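Binham tenants' thread, all posts
29 Sep 2018 - posted by the Duggan Street Renter
2 min read

1/ Big news for anyone renting in Binham! The city has put the Colus building back on the inspection list, all 223 units of it. I've been going on about this since the elevator quit in August, so forgive the long thread.

2/ Quick background. Colus went up as worker housing, was sold twice, and has been run by Fesel Management for the last few years. The boiler is older than I am. Last winter we had space heaters going on every floor.

3/ Tenants started keeping a heat log in January. Room by room, morning and night, written on whatever paper was on the fridge. That log is now part of the city's file. I can't tell you how happy that makes me!

4/ The hearing was packed. I counted 200 chairs and people were still standing along the back wall. Fesel's lawyer asked for more time and got two weeks - not the two months they wanted.

5/ What the city ordered: a working boiler before heating season, the elevator certified, and a written plan for the leaks on the Duggan Street side. Fines start at $2000 per missed deadline.

6/ And no one has to move out while the work is done. That was the part my neighbors were most scared about. It's in the order, page 2, in plain words.

7/ The tenants' group now has a regular room at the Binham arts center, in between the evening classes. Bring your lease and any letters from Fesel.
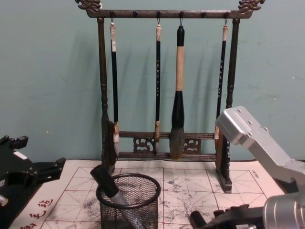

8/ If you live in Colus: inspectors start at the top floor and work down. You can be home for it, and you should be! Show them everything, even the small stuff. The window that won't latch counts.

9/ If you rent somewhere else in Binham, start a heat log anyway. Date, time, temperature, done. It takes a minute and wow does it help later.

10/ I'll post the inspection dates by floor as soon as the city puts them up. So proud of this building.

Last updated: added the page number in post 6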